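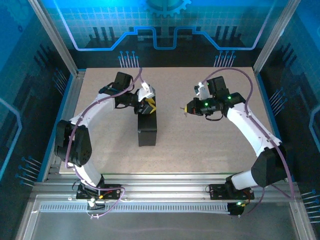

Andmont puts the Lurex jigsaw back on sale, with all of its pieces this time

7 November 2023

Andmont, the puzzle and board game publisher, today returns its 1,000-piece Lurex jigsaw to the shops. The first edition was withdrawn in September after customers pointed out that it could not be finished. The company has looked into the matter thoroughly and agrees with them.

The new edition goes on sale this morning through independent toy shops, garden centres and the Andmont website. It has a new box, a slightly less ambitious sky and a full set of pieces.

What went wrong

The Lurex is Andmont's largest puzzle and shows a seaside ballroom on the night of a dance competition, with a great many people in a great deal of shiny fabric. It was drawn over one long winter by the illustrator Yulan Hou, who was asked for something cheerful and difficult and took the second word to heart.

Complaints began to arrive shortly after the launch. Most were polite. A few came with photographs of completed ballrooms in which the bandleader had no left elbow. One customer in Shropshire had taken up her living room carpet before writing to us, and we would like to say again how sorry we are about the carpet.

The fault was traced to the cutting stage. A change to the cutting pattern had left one piece attached to the trimmed border, which was then sent for recycling in the ordinary way. For as long as the first edition was on sale, Andmont was carefully recycling the bandleader's elbow.

"We sell a product whose only real promise is that it will all be there," said Chunhua Fang, managing director of Andmont. "People forgive a dull picture. They forgive a box lid that won't come off. They have not been so relaxed about the elbow, and I can't say I blame them. My own mother had one on the dining table for weeks and rang me every evening to report on it."

What has changed

The cutting pattern has been redrawn from the edges inwards, and the border is now checked before it leaves the building. The pieces are a little thicker, in answer to a separate set of letters about bending. The bag inside the box can be opened by hand, where the old one called for scissors, teeth or a short walk to the shed.

Yulan Hou has also made some changes to the artwork. The sky seen through the ballroom windows, which in the first edition was one unbroken shade of dark blue, now has a moon in it. She describes this as a concession.

"I was told people found the sky upsetting," said Hou. "I went and did it myself at home, the whole puzzle, to see what they meant. By the Sunday I had stopped speaking to my husband. So there's a moon now, and a bit of cloud, and I put a cat on the balcony to give everyone somewhere to start. I've left the curtains as they were. The curtains are fair."

The bandleader's elbow is present. He has also been given a cufflink, so that owners can find it early and stop worrying.

For owners of the first edition

Anyone who bought the first edition may have either a replacement elbow or a whole new puzzle, whichever they prefer. No receipt is needed. Customers do not have to send back the original, photograph the gap or explain how long they spent looking for the piece, although many already have and the letters have been read with interest.

Replacement elbows are posted in a small card envelope and should arrive within 2 weeks. They are cut from the original artwork and will fit the first edition only. Customers who have since glued and framed their ballroom are advised that the piece can be pushed in from the front with a thumb, and that a faint line may remain.

Requests can be made through the Andmont website or by post. The company has kept a telephone line open as well, for those who would like to talk to a person about it. It is answered on weekday mornings.

Also new this season

Two smaller titles join the Lurex in time for Christmas.

Pan is a puzzle for two people who do not agree about puzzles. It comes as two separate halves in two separate bags, showing a kitchen from opposite ends, and the halves meet along the edge of the cooker. One person may sort by colour and the other by shape, and neither need comment on the other's method until the last row. In home trials some 52 couples were asked to complete it over a weekend. Most did, and several asked if they could keep it. One couple returned their halves in separate parcels.

Jelero is a card game for four to six players in which the aim is to get rid of an unwanted relative by passing them politely round the table. It takes 24 minutes to play, according to the box, and considerably longer in families where somebody insists on reading the rules aloud. The relatives were again drawn by Yulan Hou, who says they are not based on anyone and would rather not be asked a second time.

Andmont has been asked by several shops whether the first edition of the Lurex might now be worth something. The company is aware that copies have been changing hands at more than the shop price, described by their sellers as rare, unfinishable or both. It takes no view on this, beyond noting that a puzzle with a piece missing has been available from most charity shops for many years at a very reasonable cost.

"I did have one chap who wanted his new one with the elbow taken out," said Fang. "He'd got used to it. We sent him the complete version and told him he was welcome to lose it himself."

Availability

The Lurex, second edition, is available now and can be told from the first by the moon on the lid. Pan and Jelero will be in shops by the end of the month. Sample copies of all three titles are available to reviewers on request, and reviewers of the Lurex are asked to allow themselves a sensible amount of time.

High-resolution artwork, including a close-up of the elbow, can be supplied by the press office.

Notes to editors

Andmont publishes jigsaw puzzles, card games and board games for adults and older children. Its titles are sold through independent shops and online.

Yulan Hou is an illustrator and has drawn for Andmont since leaving art school. She is available for interview in the afternoons.

The name Lurex refers to the ballroom in the picture, which is imaginary. Would-be visitors have been writing in to ask for its opening times, and the press office would be grateful if this could be mentioned.

Press enquiries should be sent to the Andmont press office through the contact form on the company's website.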